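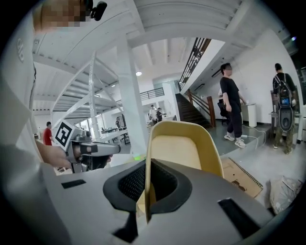

Mezzanines: worth it or not?
Started by pallet_knife, May 3, 2026

Our makers' group in Mitport has been offered a unit, and the landlord keeps telling us a mezzanine will double the usable space. I don't believe him. You lose headroom underneath, you pay for steel, and then everything upstairs has to be carried up. The one I keep coming back to has a white steel frame with diagonal braces, plus a staircase with dark wooden steps and a black metal handrail. Smart enough, but I look at those stairs and think of the floor they eat. Has anyone had one put in and still liked it after the first winter?

Drizzlecap wrote:
We have one at Erkgate, in for four years. Upstairs is warm and gets used. Underneath is where things go to be forgotten. Double is sales talk.

benchdog77 wrote:
Disagree. Underneath is fine if you light it properly and paint everything white. Ours was quoted by Benkirane and they did what they said, though the handrail came 10 weeks late.

pallet_knife wrote:
10 weeks? What did you do in the meantime?

benchdog77 wrote:
Kept people off it. Annoying, but I'd still have it again.

Mossop_Lane wrote:
White paint doesn't give you headroom. Ask what the clear height is under the beams, not under the ceiling. Those are two different numbers and landlords only ever quote the bigger one. Also watch for columns. A thick one in the middle of the room looks harmless until you try to turn a sheet of ply past it.

Drizzlecap wrote:
Seconded on columns. We padded ours – still got hit.

benchdog77 wrote:
You can plan round a column. People park benches badly and then blame the building.

pallet_knife wrote:
Maybe, but I've seen our lot park benches. I've asked Drirkstead for a second price and the clear height in writing. They said they'd come and measure, same as they said in March.

Mossop_Lane wrote:
Take your own tape.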